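Chapter 11
Floods and River Basins

In June the Tinanik River rose over its banks at the town of Pons and stayed there for nine days. The rain that caused the flood had fallen mostly upstream, in hills that few people in Pons ever visit. By the time the water reached the main street, the sky over the town was clear. Shop owners who had looked out the window that morning and seen sunshine did not move their stock.

This chapter is about how water travels from the place where it falls to the place where it does damage. You have already studied the water cycle in general terms (Chapter 4) and the formation of storms (Chapter 9). Now we follow the water once it is on the ground.

What a basin is

A river basin is all the land that drains to one river. Its edge is called a divide. Rain falling on one side of the divide runs to one river, and rain falling a few feet away may run to another. The Tinanik basin covers 1,418 square miles and has 2 large tributaries, the Narnisis and the Ustedero. They join just above Pons.

The two tributaries behave differently. The Narnisis is short and steep. After heavy rain it rises within hours and falls again almost as fast. The Ustedero crosses a wide plain, and its water takes days to arrive. In most years the high water from one has passed before the high water from the other comes down. In the year of the flood a second storm over the Narnisis hills sent a new peak down at the same time as the slow one, and the two met at the junction.

Measuring a river is mostly a matter of repeated readings taken at the same point. A gauge records the height of the water, called the stage. The volume passing each second is the discharge, and it has to be worked out from the stage, the shape of the channel and the speed of the current. Section 11.3 shows the method.
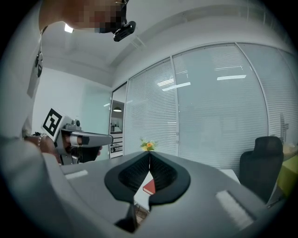 Figure 11.1 Hand-held gripper tools. The one at left is held by a person in a white shirt.

The word "hundred-year flood" causes a good deal of confusion. It means a flood with a 1 in 100 chance of happening in any given year. It does not mean that the next one is a century away. Two such floods can come in back-to-back years, and the odds for the second year are the same as they were for the first. The hydrologist Gilles Millet, who studied the Pons flood, found that many residents had dropped their insurance after an earlier flood in the belief that the danger was over.

Land use matters too. Forest soil soaks up rain and lets it go slowly. Pavement does neither. Hervé Hoarau compared old and new maps of the Narnisis valley and showed that parking lots and roofs now cover much of what was once pasture. Keep his maps in mind when you reach the exercises on runoff.

Before you read on

Find out which river basin you live in and where its divide runs. Write down the name of the nearest stream, even if it is only a ditch for part of the year. You will need both for the project at the end of the chapter.

Key terms: basin, divide, tributary, stage, discharge, runoff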